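November 12, 2024

Finish trials, Umeo bench, continued from the March sheets. Picking up at the waterborne topcoat because the oil samples are still in the drying cabinet and I don't want to open it before they reach full time.

Setup as before. Panels cut from the same Notden stock, all pale, all flat grain, sanded to the same schedule on the front and left at mill finish on the back. Wiped down with a damp cloth to raise the grain, left overnight, knocked back by hand with worn paper. The random orbit sander is out of use until the new pad arrives. Hand blocking leaves a slightly flatter surface near the ends, so readings are taken in the middle third only.

Sheen readings first. The satin coat from Darko came in higher than the label suggests when it went on in three coats, and close to the label in two. I had the same result in March and blamed the stirring. This time the can was stirred from the bottom before every pour and again halfway through, and the third coat still pushed the gloss up. The matting agent may be sinking in the tray while I work. Next time, decant smaller amounts and refill more often.

Adhesion by cross-cut tape. Panels sanded to 80 held well, with no lifting at the crossings. Panels taken through 80 and 100 also held. The ones finished finer had slight flaking along the cuts at one corner, on two panels out of six. I would call that marginal. It doesn't rule out the finer sanding, but it removes the argument that finer is always safer on this stock.

Color shift is small. The waterborne coat leaves the wood close to its bare tone, a little grayer if anything. The sealer under it adds a faint warmth which mostly goes away once the topcoat is on. Judging this by eye at the bench is unreliable. Under the ceiling lights the sheen hides the grain, and from the opposite side the same area looks darker and flatter.

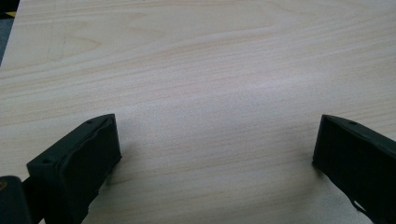

For comparison work the panels should go to the north window, flat, with the viewer standing at the same end each time. Add a strip of tape on the floor. The notes from March mix window and ceiling readings without saying which is which, and I have struck those from the table. What remains is enough to compare the sealers but not the topcoats.

Water ring test. Wet glass base, one hour and four hours, then overnight. At one hour, no mark on any panel. At four hours, a pale ring on the single-coat panels, gone by the next morning. Overnight, rings on all the single-coat panels and on one of the two-coat panels. The ring on the two-coat panel sits over a spot where the roller left a dry edge, visible in raking light, so I am treating it as an application fault. Repeat that one.

Scratch resistance with the pencil set: nothing surprising. The topcoat takes the softer grades without marking. At the harder grades the wood underneath dents before the film breaks, which makes the test a measure of the wood. No point going further up the set on this stock.

Cabinet conditions. The logger gave 64 percent humidity at the start of the run, higher than I like for the waterborne coats. Dry-to-touch times were longer as a result and shouldn't be compared with the March figures. The dehumidifier in the Ninden room was off at the wall. It is on now. Please leave it on, even when the room is not in use.

Panel 91 is missing from the rack. It was a two-coat sample with the sealer left off, the only one in that group that had been sanded after the first coat. If it went out as a scrap jig, I would like it back, cut or not. The back carries the number in pencil near one corner.

Also checked the rollers. The short-nap foam leaves fine bubbles if it is pressed at all. Light passes – barely more than the weight of the frame – give a clean film, but coverage drops and a third coat becomes tempting, which brings back the gloss problem. The microfiber sleeve covers better and sheds a little on first use. Washing it and rolling it over masking tape removed most of the loose fiber. I will use the microfiber for the rest of the series.

To do:

- Recoat the panel with the dry edge and repeat the overnight ring.
- Decant test for the satin, small tray against large tray, same can.
- Tape line at the north window.
- Order sealer. One can left, already opened.
- Open the oil cabinet when the time is up and weigh those panels before anything else is done to them.

Scale needs to be zeroed with the draft shield closed. It drifts with the door open.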